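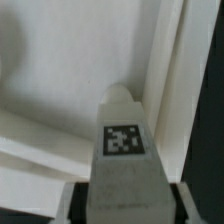

Arnaldo Magalhães would like it known that white is a terrible color for a small part. "You drop it on a white floor, it's gone. You drop it on a gray floor, it rolls under something and turns gray. Then it's really gone."

He has been handling small white plastic parts since 2000, first at Fosetti, where he packed bathroom fittings, and now at Brokier, where he is in charge of what the door sign calls Loose Components. He did not pick the sign. He would have gone with Elbows and Bits.

I caught him at 2 in the afternoon, which he described as the quiet part of the day, while looking for a cap he had been holding when I came in.

"People think a fitting is a fitting," he said. "Then they come in with a bag of them from under their sink and want me to say which one goes where. I don't know your sink. I've never met your sink."
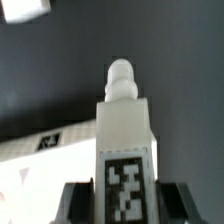 His big reform was the tabletop. The old one, inherited from a kitchen showroom in Munro, was cream with a speckle, and Magalhães speaks of the speckle the way other men speak of a former landlord. "Every speck looked like a part. I picked at that table for years." He asked for black, matte, no pattern. It took two budget requests and a long conversation about whether black would be depressing.

And was it?

"It shows dust. It shows every scratch. I wipe it down at lunch and by 2 it looks like I've been baking. But I can find a peg on it without my glasses, so I'm not depressed."

He has rules for the table. Round things go in a tray, because round things leave. Blocks can sit out in the open. Coffee stays on the windowsill, a rule he wrote after an incident with a tray of caps that he will discuss only in outline.

The elbow is his favorite piece, if he has to have one, and he made it clear that I was making him have one.
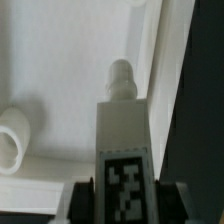 "An elbow tells you what it's for. Water comes in here, goes out there, and you can put your finger in it and feel the turn. A peg doesn't tell you anything. You pick up a peg and you could be holding the top of something or the bottom of something. I've had pegs on my desk for months waiting for somebody to come and claim them."

Does anybody?

"One guy. He wanted a different peg."

We talked for a while about Nustden, the storage drawers Brokier bought for him in September. They have clear fronts, which he likes, and labels that slide out whenever a drawer is opened, which he likes less. He now writes on masking tape. The labels are in a drawer of their own, labeled with masking tape.

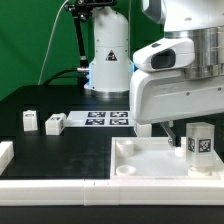 Small white blocks out on the black tabletop, green backdrop behind.

I asked what he has at home. Copper, he said, mostly, and one plastic trap under the bathroom sink that he put in himself and that drips -- not a lot, he added, and only when the neighbors run their washing machine, which he considers their problem.

He still hadn't found the cap when I left. He was going to check his cuffs.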